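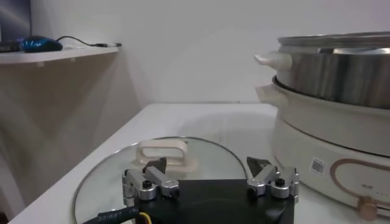

The glass lid does the job on its own and the steamer is there to sell you a bigger box, according to one reply to my last post, and I'd like to know if anyone here has tested that or if it's just something people say.

Multport Community Help > Kitchen and Home > Small Appliances > Steaming and Slow Cooking

Posted in December by lidlifter_SE2

Which lid goes where on a two-tier electric hot pot, and is the steamer worth using?

I've got one of those small electric pots with a cream base, a rose-gold knob low down on the front and a stainless steel steamer that stacks on top. It has a shallow steel lid sitting on the steamer and there is also a round glass lid with a cream loop handle. The booklet was no use. It has one drawing of the pot with the glass lid on and another of the whole stack, and then four pages about not putting it in the bath. There's a QR code sticker on the front of the base, which I scanned, and it took me to a page wanting my email address. I didn't go any further.

I bought it through Gralix, whose listing claimed you can "boil below and steam above with no loss of heat". I don't believe the "no loss of heat" bit for a second, but I'd settle for a reasonable amount of heat. What I get is noodles or rice done properly at the bottom and vegetables on top that are hot on the outside and squeaky in the middle. If I wait for the vegetables, the noodles are glue.

So far I've tried the following. Steel lid on the steamer, as it came. Glass lid on the steamer instead, so I could see what was going on, and what was going on was fog. Steamer filled right up, steamer half full. Knob at the top and knob in the middle. The half-full steamer was better, but then I'm cooking three florets at a time, and I could do that in a mug.

The things I'd like to know:

Does it matter which lid is on the steamer? I've read that glass is worse because it's heavier, and I've read that glass is better because it's heavier. Both were stated with total confidence.

Can I put something cold straight in the steamer, or am I supposed to wait for the water to boil first? The booklet says "place food and enjoy".

Is there any point in the whole arrangement, or should I use it as a plain pot with the glass lid and leave the top half in the cupboard?

I live in a one-room flat in Lesness with one decent socket near the worktop, so "use the hob as well" isn't an answer I can do much with. Please don't recommend a different pot either. I know there are different pots.

Posted by brothandbother

I'm suspicious of most of what gets written about these, so I did a test on mine a while back, with kitchen scales. Mine is a Kudo and may not be the same as yours, but the layout is much the same: heated base, steel steamer, one glass lid and one steel one. Treat the numbers as mine and not as gospel.

I put cold water in the base, brought it to the boil with the knob right up, then left it boiling with no lid and nothing on top. It lost 487 grams in 40 minutes. That's a good deal of steam, far more than you need to cook a helping of vegetables, so anyone who tells you the pot is too weak to steam is probably guessing. The steam is being made. The thing to find out is where it's going.

On mine it was going out of the join between the base and the steamer. I could see it if I got down level with the worktop and had the light behind it. The steamer wasn't seated. It has a small step near the bottom and it's quite happy to perch on that at a slight tilt, looking fine from the front. Once I'd given it a turn and pressed it down (before it gets hot, please), the leak on that side more or less stopped and steam started coming from under the top lid instead, which is what you want to see.

The second thing was my own fault. I'd been lining the steamer with baking paper because I can't stand washing the thing, and a whole sheet of it blocks the holes. If you're doing that, cut it smaller or poke it full of holes. Or stop doing it. I stopped.

Now, the lids. I tried both on the steamer with the same weight of carrots cut the same way. I couldn't find a difference I'd put money on. The glass one fits my steamer but sits a bit loose, and the steel one fits it better, so I use the steel one up there. The weight argument sounds sensible until you look at how little pressure there is. It's a loose lid with steam wandering out from under it, whichever one you choose.

What did make a difference was when the food went in. From a cold start the vegetables were sitting there doing nothing while the base warmed up, and I was counting that as cooking time. If I waited for a proper boil first, carrots in thin slices took 13 minutes. That's not quick. A pan on a hob beats it. But it's a time I can repeat, and the packet times never were.

As for the noodles turning to glue, I don't think any lid will fix that. Noodles want less time than carrots. Start the carrots over plain boiling water, then lift the steamer off with both hands, drop the noodles in, put the steamer back on and finish the two together. The listing makes it sound as if you load everything at once and walk away, and I've yet to eat anything good that came out of doing it like that.

One caution. When you lift the steamer off, tilt it away from you, and have a plate ready to put it on. It drips. The side handle on mine stays cool enough to hold but I wouldn't swear to anyone else's, so try it with a cloth first.

Posted by plainpotplease

Just don't use the steamer. I had one and it was rubbish. Everything tastes of water. Chop the veg small and throw it in with the noodles for the last bit, glass lid on, done. Mine's been in the garage since I got it and I haven't missed it.

Also those knobs don't do anything between low and high, it's just on or off inside.

Posted by thirdshelfdown

I'd go along with some of both replies, though "everything tastes of water" seems an odd complaint about steaming when the alternative suggested is boiling.

The bit about the knob deserves a closer look. Plenty of these pots control the heat by switching the element on and off, so it's partly true that there's no real "medium". But switching off for longer spells does give you less heat overall, so it isn't the same as doing nothing. You can check at home. Put water in, set the knob halfway, and watch. If it boils hard, goes quiet, then boils hard again, it's switching. That matters for steaming because in the quiet spells there's hardly any steam going up. Put it at the top for steaming and keep an eye on the water. For the noodles you can bring it down again.

On the lids, my guess is that the glass one is meant for the base when you're using it without the steamer, and the steel one is for the stack. That's how the drawings in your booklet sound as well. I can't prove it from here. The simple check is to put the glass lid on the base with the steamer off and see if it sits level all the way round. If it does, there's your answer. If it rocks, I'd ask Gralix whether they've sent the right one, and I wouldn't expect a quick reply from them. Mine took long enough that I'd forgotten what I'd asked.

Don't put the hot glass lid straight into cold water or under the tap. I'm wary of most kitchen warnings but I've cracked one that way and the shops don't seem keen on selling lids by themselves. Let it cool on the side first. Upside down it rolls about on its handle, so I put mine rim down on a folded tea towel.

About the tier being worth it: for carrots, potatoes or anything dense, I'd say barely, unless you cut them thin. For dumplings, fish, spinach or warming up yesterday's rice it's good, and I use mine for rice more than anything else. Leave some gaps between the pieces. A steamer packed to the top steams the bottom layer and warms the rest, and that might be most of your trouble right there, given that half full was better.

I'd also ignore any recipe that tells you the flavour of the broth rises into the vegetables. I've had curry underneath and plain cauliflower on top and the cauliflower tasted of cauliflower. The lid smelled of curry for a week, though.

Posted by lidlifter_SE2

Thanks, mostly. I got down level with the worktop and there was indeed steam coming out at the join, on the side I never look at. Turned the steamer and it dropped down a bit. I'm slightly annoyed, as I'd told myself I'd checked that.

Glass lid sits level on the base, so I'll take it that's where it lives. Steel one stays on the steamer.

Did the carrots over a proper boil tonight, cut thin, knob at the top. They were cooked. I gave them longer than 13 minutes because I didn't trust it, so they were a bit past it if anything. Noodles went in at the end and were fine. I still think "no loss of heat" is nonsense and I may write to Gralix about it.

Haven't tried the rice. Does it go straight on the holes or in a bowl?

Posted by thirdshelfdown

In a bowl, a shallow one, and not filled to the brim because the lid drips into it. Check the bowl fits before you start boiling anything.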